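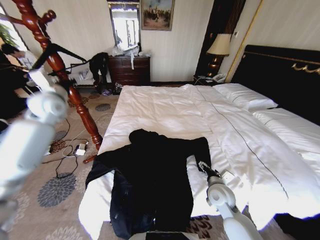

Tatsuya Kamata writes to me that a jacket should go on the hanger first and be buttoned there, never flat on the bed. I respect this, but I do the opposite, and I will try to explain.

1/ On a hotel bed I can open both sleeves fully. Then I see the creases, and I feel with my hand if a pen or a room key is still in a pocket.

2/ The duvet is soft, so I smooth the fabric with the palm and do not press. Collar toward the pillows, hem toward me. I learned it in Lunville in April, when I had one black jacket for seven days and no iron in the room.

3/ Tatsuya answers again: "The bed leaves white fluff on black cloth." He is right about this. I carry a small brush from Tsuchiya and I brush from the shoulder down — always in one direction.

4/ After this comes the hanging. A thin hook makes a point in the neck of the jacket, so I want a hanger with wide shoulders. A coat stand is good for one evening. For a longer stay I prefer the wardrobe.

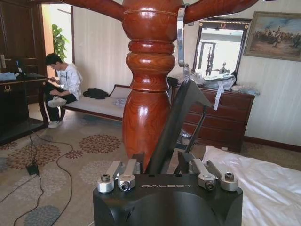

Turned wood, good polish, one metal hook.

5/ If you use a stand, put the heavy coat low and the light jacket high. My stand at home fell over once with around 23 scarves and coats on it, and I am more careful now.

6/ Next time I will write about trousers. Tatsuya already disagrees.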